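Table Clearing with a Six-Joint Arm: Project Report
Zornwood Robotics Club, Firkudville

1. What we set out to do

Our club had until July to get a robot arm to pick up kitchen items from a table and move them to a tray. The club already owned the arm, a Candik with six joints, from an earlier project where it sorted blocks. Blocks are easy because they have flat sides and they are all the same size. We wanted to try things that people use at home.

We split into two groups. One group worked on the gripper and the wrist camera. The other group wrote the control program and kept the log. Everybody took turns driving the arm by hand.

2. Equipment

The arm is bolted to a wood table in the back of the shop room. The gripper has white fingers with metal tips. We kept the program on the club laptop and used the free version of Arain to record the joint positions and the video together. The first version of our recorder saved the video and the joint positions in separate files, and they drifted apart by up to 11 frames on long runs. Fixing that took most of a month.

3. Collecting runs

A run starts with the arm in its home position and ends when the item is on the tray or the driver gives up. We recorded 60 runs with the hand controller. We kept the failed ones too, in a separate folder, with a short note on what went wrong.

The bowl was the hardest item. A finger has to go inside the rim while the other one stays outside, and the driver has to judge the depth from a camera that is moving with the wrist. Most new drivers came in too fast.

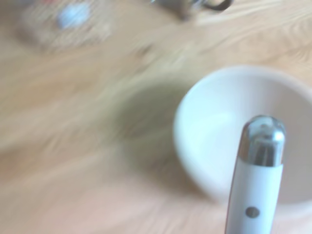
Speed turned out to matter for the video as well as for the grip. When the wrist swings quickly, the table and everything on it smears and only the gripper stays fairly sharp. Our program looks for the edge of the rim, and it can't find a clean edge in a smeared picture. We tried two fixes. The first was a shorter exposure, which made the video too dark under the shop lights. The second was a speed limit on the wrist joints for the last part of the approach. We kept the second one – it is slower, but the drivers liked it better too.

4. Results

With the speed limit on, we let the program try the bowl by itself 16 times. It got the bowl to the tray in 11 of them. Of the failures, most were cases where the finger came down on top of the rim and the arm stopped on its force limit. Once the bowl slid away and the arm closed on nothing.

The cups went better. The spoons did not work at all, and we dropped them from the plan.

5. What we would change

We would set the speed limit before recording anything. Many of our early runs have blurred video near the grasp, and we had to leave them out of training. We would also write the notes right after each run. Some of ours only say "missed," and by the end of the year we couldn't remember which side it missed on.

Next year's group will have the arm, the recorder and both folders of runs. The spare fingertips are in the drawer under the laptop.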